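Shared workshop's gripper arm still living in simulation

CLOLTBRIDGE, July 20, 2024. Members of the Humside workshop say the two-finger gripper arm they have been building since April will be sorting donated hardware by fall. So far it has sorted nothing outside a computer. The group has logged 168 simulated runs and spent $1000, and has yet to publish a success rate.
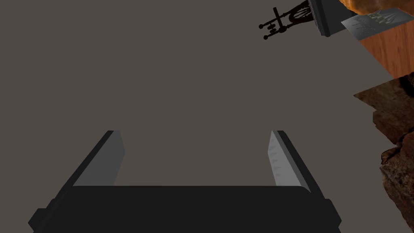 Rosalie Egger said the simulator was the cheap place to make mistakes, and that 30 more runs would settle the finger spacing. She would not give a date for a test with real screws.

Similar promises were made for the workshop's last arm, which was shelved after 4 months. A public demonstration is planned, but no day has been set.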